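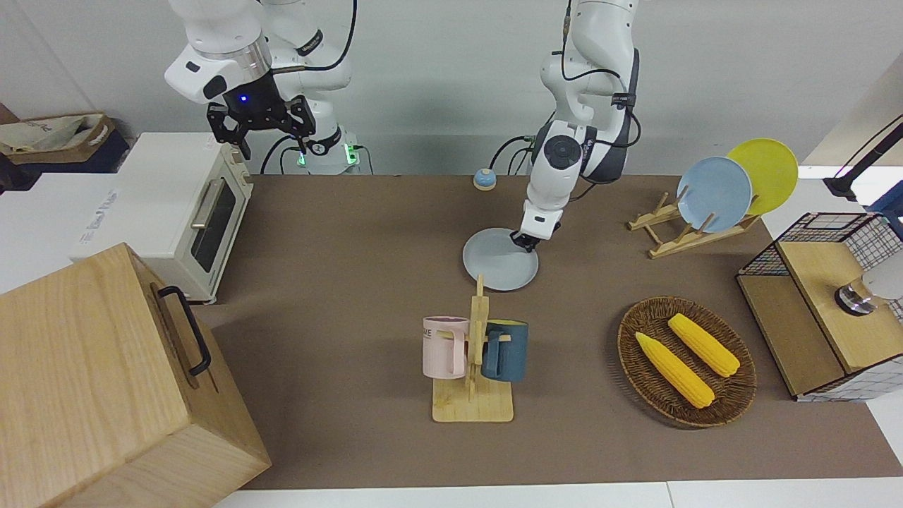

4.3 Recording seized cash in Trinura

This section covers the entry of banknotes and coin taken during a search under warrant. Complete section 4.2 (Opening a case file) first. A seizure record cannot be created without an open case number.

Before you begin
You need the warrant number, the address as it is written on the warrant, and the sealed bag numbers. Both the seizing officer and the witnessing officer must hold active Trinura log-ins.

1. From the case screen, select Property, then New seizure, then Currency.

2. Enter the premises. For a unit or flat, complete the Unit field separately from the street address.

Caution: Do not copy the occupant's name into the Owner field. Occupancy and ownership are held as separate records, and an error here will carry through to the forfeiture notice. If ownership has not been established, select Unknown.

3. Enter each sealed bag on its own line. Bag numbers have 15 characters, including the check digit.

4. For each bag, enter the currency and the number of notes by denomination. Trinura calculates the line total. Line totals cannot be typed over.

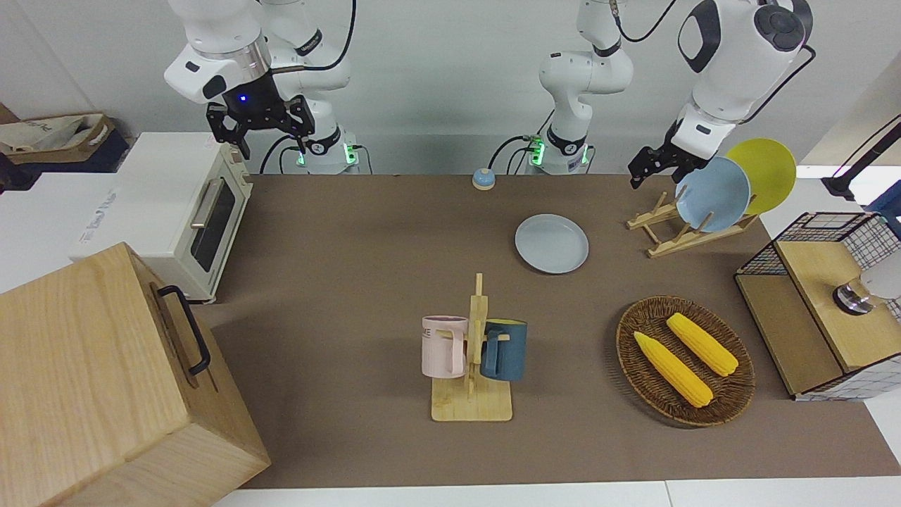 5. Ask the witnessing officer to log in and enter the count again. The first count is hidden until the second has been saved. If the two disagree, the bag is locked and error 371 is displayed. See section 4.6.

6. Select Finalise. The session closes after 5 minutes without activity, and unsaved lines are lost.

7. Print the receipt and have both officers sign it. One copy goes to the occupant — or is left at the premises if no one is present — and one is scanned to the case file.

Note: Finalised records are read-only. Corrections are made by supplementary entry, which requires a supervisor's authorisation. The original entry stays visible in the audit log.

Releasing information about a seizure
Finalised records are not visible to media liaison staff by default. To grant access, open Permissions and tick Summary view. This view shows the date, the suburb and the total amount. Names and unit numbers are withheld until a charge is recorded.

Revision record
16 June 2023. Step 5 rewritten for blind second count. Author: Hanna Hnatiuk. Checked: Zlata Kostiuk.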